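About Travinmont

Travinmont writes working rules for robot handling of soft goods. We are a small practice with a test room, a document store and two published standards in use by laundries, textile sorters and training workshops. The practice was set up by Štěpánka Kollár and Chandrasekhar Chacko, who had both spent years correcting handling procedures that had been copied from rigid parts work and did not suit cloth.

Our main document is the Patine code. It covers fingertip condition, approach to the work, contact with the table, and what must be written down after a failed grasp. Every clause is tried on the bench before it is issued. A clause that two operators read differently goes back for redrafting.

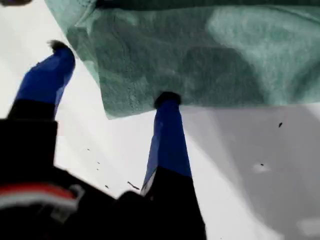
Reading time: 2 minutes

Clause 16 deals with approach. The fingers are opened before they reach the fabric, and the opening is set wider than the fold to be taken. Contact with one finger at the edge of the cloth is allowed while the other is still clear, provided that downward force stays within the limit in the cell record. Dragging the cloth to find an edge is not allowed under the current issue.

Fingertip covers are treated as wearing parts. They are inspected at the start of each shift and changed as a full set - a new cover beside a worn one gives uneven grip, and the results cannot be compared. Covers may be of any colour. The code asks only that the colour differs from the fabric under test, so that an observer can tell where finger ends and cloth begins.

The record held under the code now stands at 931 bench trials, of which 437 were made on folded or crumpled cloth. Flat cloth was dealt with first and takes up most of the early sections. Work on crumpled cloth is still open, and the draft clauses are marked as such.

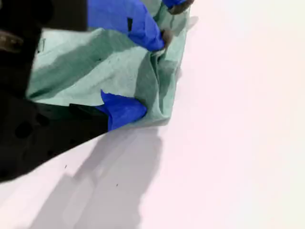 Smaranda Manole wrote to us in May that the draft was too strict on table contact, and that her operators were logging faults for touches which did no harm to the fabric or the fingers. We accepted the point in part. Light contact with the table is now a note in the log, and a fault is entered only when the arm stops or a cover is displaced.

The second standard, Jidano, covers people. It sets out who may enter the cell, who may restart it, and how a shift is handed over. The person who clears a stop signs for the restart. Nanami Noguchi maintains the text and answers questions on its meaning.

Comments on either standard are read by Ashwin Acharya. Please quote the clause number and the issue you are working from.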